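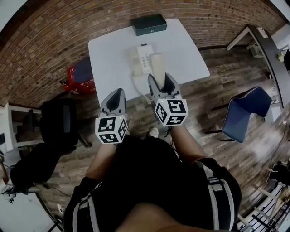 The Corded Desk Telephone, Part by Part

Why a plain handset on a coiled cord still earns its place on the table

By Carmela Benedetti

A corded desk telephone has few parts a user ever handles: the handset, the cradle, the keypad and two cords. All of them wear at different rates, and most of the complaints people bring to a repair bench concern the cheapest of them. A beige model with a keypad of small square-set buttons may look as if it belongs to another era, but the layout has changed little because the job has changed little. Someone lifts the handset, presses some keys, talks, and puts the handset back.

The last step causes the most trouble.

The cradle and the hook switch

When the handset rests in its cradle, its weight holds down a small plunger or lever called the hook switch. Lifting the handset releases it and closes the line circuit. A handset that is set down a little off center can leave the switch partly released. The line then stays busy, and callers hear an engaged tone for hours.

Yasuo Nagano repaired office telephones for the Shimada workshop until 2009 and still takes in the occasional set. His first test is done with the line disconnected. He lowers the handset into the cradle from directly above, lets go during the final half inch, and listens for the switch. A good one gives a single short click. A double click usually points to a worn pivot. No click at all generally means dirt, and dirt can be removed.

"Most of them need a dry brush," Nagano says. "People spray cleaner into the slot, and then they need a new switch."

Handsets differ in how firmly they seat. Older patterns have deep ear and mouth caps that drop into matching wells. Flatter modern types rely on a shallow recess and a tab, and they slide if the base is tilted. For a table that gets bumped, the deeper well is the better choice.

The coiled cord

A coiled handset cord carries four thin conductors in most sets, two for the microphone and two for the receiver. The conductors are made of fine foil wound on textile thread, which lets them flex many thousands of times. They tolerate stretching well. They tolerate twisting badly.

Twist builds up by habit. A right-handed user picks up the handset, moves it to the left ear to free the writing hand, and replaces it from the left side. Every call adds half a turn. Over weeks the coils reverse on themselves and form a knot near the plug, and the working length of the cord falls by a third or more.

The fix is to unplug the cord at the handset end, hold it up by the base end, and let it hang until it stops spinning. A reversed coil can be worked back by hand, beginning at the end nearest the fault. Heat is sometimes recommended. It softens the jacket and shortens its life.

Where the cord runs matters as well. A coil that trails over the near edge of a table will be caught by sleeves, drawer handles and chair arms. Kenta Mizuno, who lays out shared offices for Mitley, places the base so that the cord exits on the side of the hand that does not write, with the slack kept on the tabletop. He allows at least 11 inches between the base and the front edge.

The keypad

Under the keys of most push-button sets is a molded rubber sheet with a carbon pad beneath each button. Pressing a key brings the pad down onto printed contacts. A healthy key reads well under 300 ohms when pressed. A key that has to be leaned on may read 3000 ohms, and the set will miss digits.

Cleaning is simple on any base that opens with screws. Lift out the sheet, wash it in warm water with a drop of dish soap, rinse it, and leave it to dry overnight. Wipe the printed contacts with isopropyl alcohol on a cotton swab. The carbon pads should never be scraped or sanded, as the conductive layer is very thin.

Bases glued shut are a different matter. Nagano does not open them.

The plastic

Light-colored telephones are usually molded in ABS, and ABS yellows. Ultraviolet light is the main cause, with heat and tobacco smoke close behind. The handset and base of one set can age to different shades, particularly if the handset has been replaced at some point or the base has stood in sun.

Peroxide treatments will lighten yellowed ABS, but results are uneven and the color often returns. Eusebio Lozano, who buys used office equipment for Tamora, no longer pays extra for sets that have been whitened. He looks at the underside first. If the feet are intact and the screw heads are clean, the set has probably never been forced open.

Choosing a set

For a meeting table or a reception desk, the useful checks take a few minutes:

Lift the handset and replace it ten times. It should seat every time without being guided.

Press the corner keys as well as the center ones. Corner keys wear less and make a good reference for feel.

Pull the coiled cord out to arm's length and release it. It should return to an even coil.

Push the base sideways with one finger. If it skates, the feet have hardened and should be replaced. Self-adhesive rubber feet cost very little at any hardware store.

Plug both cords in and tug lightly. The clips should hold.

Spare handset cords are still easy to find and fit most sets, though a few makers wired the plug differently. If a new cord gives silence or a loud hum, refit the old one and compare the order of the conductors through the clear plugs.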